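Dulladano 家庭食谱手写卡片转录语料 说明文件

版本 4

概述

本语料收录从 Dulladano 地区旧货店、教会义卖和家庭捐赠中收集的手写食谱卡片的文字转录。收录范围限于烘焙、腌制、果酱和炖煮四类。每张卡片对应一条记录，记录包含逐字转录、规范化文本、配料表和校对状态。本版共 130 个卡片盒，原件按盒编号，盒内顺序保持接收时的状态，不重新排序。

语料的用途是研究家庭书写中的计量习惯、缩写和配料名称变化。它不是可直接使用的菜谱集，规范化文本未经试做，腌制和罐装类条目中的加热时间与酸度不符合现行食品安全要求的情况很常见，使用者不应照做。

维护者为 Coralie Tawhiri。转录工具 Cirnitz 和校对界面 Dirgate 为本项目自用，源码不随语料发布。

目录结构

cards/ 逐字转录，每盒一个子目录，每张卡片一个文本文件
norm/ 规范化文本，文件名与 cards/ 对应
ingredients/ 配料表，制表符分隔
units/ 计量单位对照表及换算规则
meta/ 盒级元数据，含来源类型、接收方式、保存状况
errata/ 已知错误列表
LICENSE 许可文本
CHANGES 版本变更记录

所有文本文件采用 UTF-8 编码，换行符为 LF，不带 BOM。分数一律写成斜线形式，例如 1/2，不使用单字符分数。温度保留原单位，规范化文本中在方括号内补摄氏值。

记录字段

box 盒编号，三位数字，前补零
card 盒内卡片编号，三位数字
side 正面为 a，背面为 b；背面空白时不建记录
title 卡片上的标题，无标题时留空，不代拟
category 四个类别之一，取值为 bake、pickle、jam、stew
attrib 卡片上注明的出处，仅保留类型，如“邻居”“报纸”“亲属”，姓名已替换
hand 笔迹编号，在同一盒内有效，跨盒不可比较
status 校对状态，取值为 raw、once、twice

hand 字段由转录员凭目测判断，未做笔迹鉴定。同一人在不同年份的书写可能被分到两个编号，做作者归属类研究时请勿直接使用。

逐字转录规则

一、保留原拼写、原大小写和原标点。明显笔误不改，更正只写入规范化文本。

二、划去的文字放在双波浪号之间，例如 ~~butter~~ marg。划去后无法辨认的，以 ~~?~~ 表示，不估计字数。

三、行间补写放在尖括号的替代符号 ^ 与 ^ 之间，插入位置以书写者的插入标记为准；没有标记的，置于最近一行末尾。

四、油渍或水渍遮盖的文字，能从上下文确定的写入方括号，不能确定的写作 [?]。数字一律不推断。配料用量只剩半个数字时记为 [?]，即使同类食谱中该用量十分固定。

五、粘贴在卡片上的剪报另建记录，side 字段加后缀 p。剪报仅转录标题和手写批注，正文因版权原因略去。

六、卡片上的购物清单、电话号码和与食谱无关的便条不转录，在 meta/ 中以 note=1 标记。

计量单位

单位对照表是本语料中争议最多的部分，这里说明处理方式。

“cup”在 Dulladano 的卡片中至少有两种含义，一种为量杯，一种为茶杯。卡片写明“teacup”或“breakfast cup”的按原文归类；只写“cup”的，unit_type 记为 cup_unspec，不换算为毫升。此前的版本将其统一换算为量杯，导致一批饼干类条目的面粉与油脂比例失常，相关换算已在本版撤回。

“spoon”“dessertspoon”“tablespoon”分别处理。“T”和“t”按大小写区分为汤匙与茶匙，但部分书写者只用大写，此类盒在 meta/ 中标记 case_unreliable=1，其下所有单字母单位均不换算。

“butter the size of an egg”“a good handful”之类的描述性用量保留原文，qty 字段留空，描述写入 qty_text。不要用零填充空的 qty，空值与零含义不同：个别卡片确实写有“0 sugar”，用于区别同一食谱的两个做法。

烤箱温度有摄氏、华氏、燃气档位和文字描述四种形式。文字描述如“moderate oven”不补摄氏值，各家烹饪书给出的对应区间并不一致。燃气档位按 units/gas.tsv 换算，表中只列整数档。

校对流程

每张卡片先由一名转录员录入，状态为 raw。另一名转录员在 Dirgate 中对照原件检查后改为 once。二次校对只针对含数字的行，完成后改为 twice。本版中 78 个盒已全部达到 twice，其余各盒至少为 once，不含 raw 记录。

两名校对者意见不一致时，以较保守的读法为准，即优先取 [?]。双方的读法均写入 errata/disputed.tsv，供需要者自行判断。最常见的分歧是数字 1 与 7、“soda”与“salt”的潦草写法，以及被折痕穿过的分数。

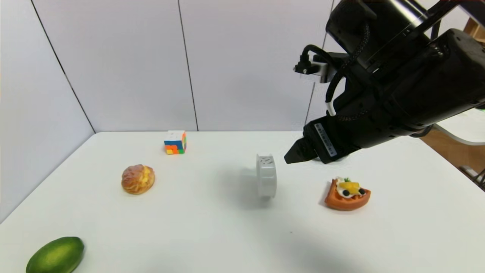

配料名称的规范化单独进行，不与数字校对混在一起。规范化只合并拼写变体，不合并同物异名。例如“bicarb”“baking soda”“carb soda”各自保留，通过 ingredients/alias.tsv 关联。需要合并统计时请自行连接该表，并注意“soda”单独出现时未列入任何别名组。品牌名保留在逐字转录中，规范化文本中替换为通用名，替换前后的对应关系不公开。

已知问题

盒 031 受潮，背面文字透印到正面，部分记录可能混入另一面的词语。该盒所有记录带有 bleed=1，建议在统计词频时排除。

盒 078 中有一组卡片以两种语言书写，配料表只解析了其中的英文部分。

重复食谱未去重。同一食谱常由不同家庭互相抄录，差异本身是研究对象。dedup/ 目录在早期版本中存在，现已删除，依赖该目录的脚本需要修改。

类别分布不均，bake 类远多于其他三类，stew 类最少。按类别训练分类器时应重新抽样，不宜直接以准确率作为指标。

字段 attrib 中的“报纸”可能偏低。许多卡片抄自报刊专栏但未注明，校对者不作推断。

抽样与划分

建议按盒划分训练集与测试集，不要按卡片划分。同一盒内笔迹、缩写和用语高度一致，按卡片划分会造成信息泄漏。meta/split.tsv 提供一个固定划分，来自 Barroso 寄存点的盒全部归入测试集，用于考察对陌生书写习惯的适应程度。

隐私处理

姓名、住址和电话在转录时即被替换，替换标记为 [NAME]、[ADDR]、[TEL]。标题中含人名的，如某人的蛋糕，写作“[NAME]'s cake”，同盒内不同的人不加区分。卡片扫描件不公开。捐赠家庭可要求撤回整盒记录，撤回后盒编号不再分配给其他材料，下一版中相应目录留空并附说明。

许可与引用

转录文本和元数据以署名方式许可，允许修改和再分发，须注明版本号。引用时请写明 Dulladano 语料、版本 4 以及所用的校对状态范围。只使用 twice 记录的，请在文中说明。

错误报告请注明盒编号、卡片编号、side 值和所见问题，每个问题单独提交。维护者每年九月集中处理一次，涉及用量数字的报告优先，处理结果写入 errata/ 并随下一版发布。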